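Estimating Gripper Pose from Marker Cubes for Demonstration Recording

Project report, group 4
Kartini Halim, Chih-ming Ko, Danjuma Akande
Supervisor: Lai-ching Tsai

1. Background

The Rindstead arm in the teaching lab is programmed by demonstration. A person performs a task with two hand-held grippers, the motion is recorded, and the recording is replayed or used to train a controller. The previous group left a working recorder but no reliable way of turning marker detections into a smooth gripper path. Their paths jumped whenever the cube turned from one face to another, and the planner rejected most of them.

Our task was to rewrite the pose estimation and the export step. The hardware was to stay as it was.

2. Software structure

The program has three stages, each run as a separate process. The detector reads video and writes marker corners. The estimator turns corners into one pose per gripper per frame. The exporter resamples the poses and writes them in the format the Womura planner reads.

Splitting the stages cost us some disk space but made testing much easier. A fault in the estimator can be studied from saved corner files without running the detector again. All settings are kept in one text file, and a copy is stored beside every output.

Video is processed at 30 frames per second. Frames where a cube is missing are kept and marked as empty, so that the time base is never broken.

3. Pose estimation

Each gripper carries one cube with a marker on every visible face. The old code solved the pose for each marker on its own and kept the one with the largest area. Two problems follow. A single flat marker seen nearly face-on has two possible solutions that fit almost equally well, and the choice between them can flip from frame to frame. Small errors in the stored face positions also appear as a step when the chosen marker changes.

We solve for the whole cube instead. Corners from all detected faces go into one fit, with the cube geometry held fixed. When only one face is found, both solutions are kept and the one closer to the last accepted pose is used.

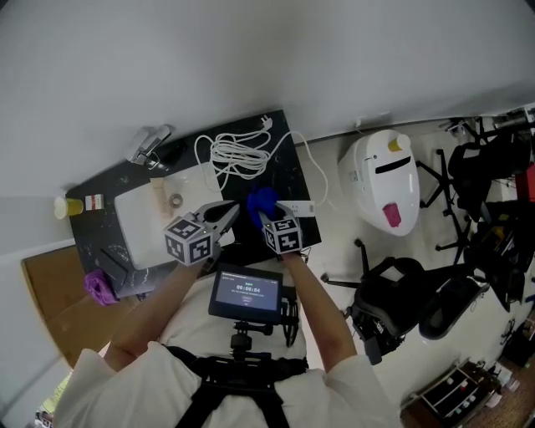 Figure 1. Two-handed manipulation with a marker cube on each gripper. The right gripper is in contact with a crumpled blue glove.

The left and right cubes use separate marker numbers. An early version of our settings file had the same range entered for both, and the estimator then produced a single gripper that moved between the hands at great speed. The program now checks for overlapping ranges at start-up and stops with an error.

4. Filtering and export

A filter with a constant velocity model runs forwards over the recording and then backwards. As the work is done offline, the delay of a live filter can be avoided. Gaps shorter than 200 ms are filled from the filtered path. Longer gaps split the recording, and each part is exported on its own.

Rotations are stored as quaternions. The sign is made consistent before resampling -- without this, the interpolation takes the long way round and the wrist appears to spin.

5. Testing

We used a fixed set of 323 short recordings. Each was passed through the old and the new code, and both outputs were given to the planner with the same joint speed limits. The new paths were free of the steps at face changes in every recording we inspected by eye. Rejections that remained were mostly caused by reach: the person had moved a gripper to a place the arm cannot follow.

Fast wrist turns are still a weakness. Motion blur removes the corners, the gap passes the limit, and the recording is split in the middle of an action. Raising the limit to 700 ms joined the parts but gave invented motion between them, so we went back to the lower value.

6. Remaining work

The jaw opening is read from a separate log and matched by time stamp only. Cayetano Paredes has suggested fitting the offset between the two clocks from a few open-and-close movements at the start of each recording. We have written the fitting function, but it is not yet called by the exporter.

The cube geometry is typed in by hand. A calibration routine that finds the face positions from a slow turn of the cube was planned for May and is described in the repository notes, under "faces".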